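Notes for the talk: moving a team from one password manager to another
Anežka Matoušek, Skevham user group, June

Start without the slides. Ask who keeps passwords in the browser, who uses a separate manager, who uses both. Wait for hands. Most rooms have a lot of "both", and so did we.

Background, keep this short. Our office used the browser's own store for years. Everyone had a profile, profiles got synced, people left, profiles stayed. When I exported the lot I had 1777 entries. After removing exact duplicates there were 634. Say both numbers slowly, people write them down.

Slide 2: what we looked at. We tried Pallell first and then Jamham. Pallell has the nicer extension. It fills forms on the first click and the icon goes grey on pages where it has nothing. Jamham asks you to open the panel and pick. We chose Jamham anyway for the shared folders, which can be set to read-only per person. Mention that I haven't tried the newest Pallell and it may have caught up.

Slide 3: the export. Browser export gives a plain CSV. Four columns, no notes, no folders. Anyone who can open the file can read it. I did mine on a laptop with sync switched off and deleted the file the same afternoon. Check the downloads folder and the bin. I forgot the bin.

If someone asks about passkeys: they don't come across in the CSV. You set them up again on each site. Don't get drawn into this here, there is a slide at the end. 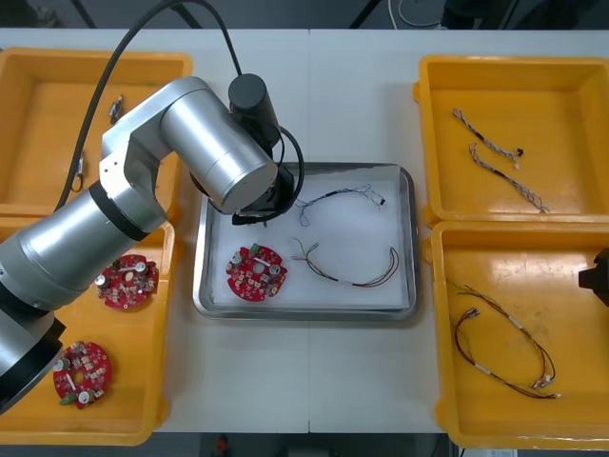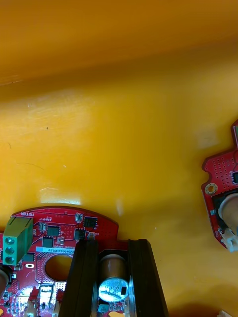

Slide 4: the import. Jamham takes the CSV but wants the column called "url" to be called "site". Rename it before you start. It will import without the rename and you get 634 entries with no address, and the extension never offers any of them. I did this twice.

It also stops at 800 rows per file. We were under that once the duplicates were gone. If you are over, split the file and keep the header row in each part.

Slide 5: turning off the old one. This is the part people skip. If the browser still offers to save passwords, people say yes, and after a month you have two lists again. Settings, then autofill, then switch off "offer to save". On managed machines do it by policy. On home machines send the steps with screenshots and ask for a reply.

We had 17 people. It took two weeks to get all the replies. The slow ones were mostly on phones, where the setting sits under the phone's own menu and the wording differs between models.

Slide 6: things that broke.
Sites that split login over two pages. Jamham fills the name and then sits there. Shortcut key works.
The old Won booking site, which blocks pasting. Still typing that one by hand.
Two entries for the same site with different subdomains. Merge them by hand, the merge tool keeps the older password.

Slide 7: passkeys. Keep to two minutes. We use them for email and the accounts package only. Each person registers two devices. Show the screen where you name the device, and tell them to use a name they'll recognise next year.

Slide 8: what I'd do differently. Clean the list before exporting. Move five people first and leave it a week. Write the steps down as you go, I did mine from memory afterwards and got the order wrong.

Questions. If nobody starts, ask how others handle leavers. Projector cable goes back to the front desk.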